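Clernside Community Hall Association
Minutes of the general meeting, January 15, 2026

Chair: Keabetswe Hendricks
Meeting opened at 7.05 pm. Apologies were received from the Ullum and Oakley members.

1. Previous minutes
Accepted as circulated, with one correction. The September working bee was at the Lullton tennis courts, not the hall.

2. Finances
The balance in the working account is $1070. The insurance renewal has been paid. Two invoices for the kitchen tap are still outstanding and the plumber has been asked to send them again.

3. Hall roof
The gutter over the north door has come away from the fascia and water is getting in behind the coat hooks. Two quotes have been received and a third is expected. Agreed to hold the decision until all 3 quotes are in. In the meantime the coat hooks are not to be used.

4. Hire rates
There was a long discussion about the half-day rate. Some members felt $50 was too much for the playgroup, who only use the small room. Others pointed out that the heating costs the same whoever is in there. Moved that the half-day rate stay at $50 and that playgroup pay by the term at a lower rate, to be worked out with them. Carried, one against.

5. Parking
Cars are still being left across the neighbour's gate on market mornings. A new sign will go up on the fence. Oakley has offered 6 witches hats on loan – Keabetswe to collect.

6. Hall office computer
The office computer is slow and takes a long time to open the bookings calendar. Members discussed whether to replace it or add more memory. Agreed to try the memory first and look at it again at the next meeting. The old bookings diary will be kept going on paper until then.

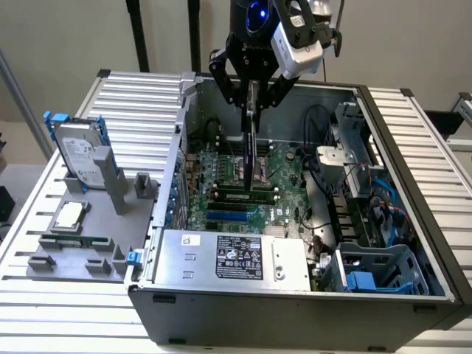

Memory module and motherboard inside an open desktop tower.

7. Autumn fair
Date still to be set, as it must not clash with the Ullum show. Stallholder forms will go out once the date is known. The urn needs a new lid.

8. Other business
The key to the side gate is missing. Anyone who has it, please drop it in the box by the kitchen.

Meeting closed at 8.40 pm.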